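Guma Robotics Opens Its Cirnville Lab to the Public

CIRNVILLE, November - Over 311 people came through the doors of the Guma Robotics lab in Cirnville for its open day, and many of them stayed well past lunch! The Quispe bench drew the biggest crowd, with visitors standing two and three deep to watch robot grippers handle thin, creased material at close range. 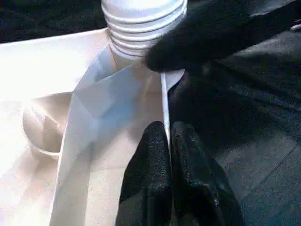 Gripper fingers at the edge of a folded white sheet, Guma Robotics open day, Cirnville.

Thin sheets are hard work for a robot. They bend, they slide, and no two folds are quite alike - so our team was delighted to take questions on exactly that. Students from Genholm Technical High School asked some of the best ones, including how much force a finger needs before paper starts to wrinkle.
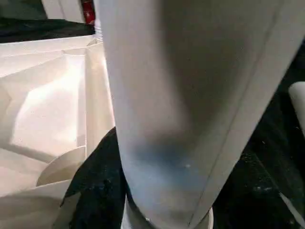 The school group also got 35 minutes at the practice station, where they steered a gripper by hand and compared notes with our engineers. We loved having them.

The lab will open again in spring, from 10 a.m. Entry is free, and groups can book by calling the Guma front desk at extension 971.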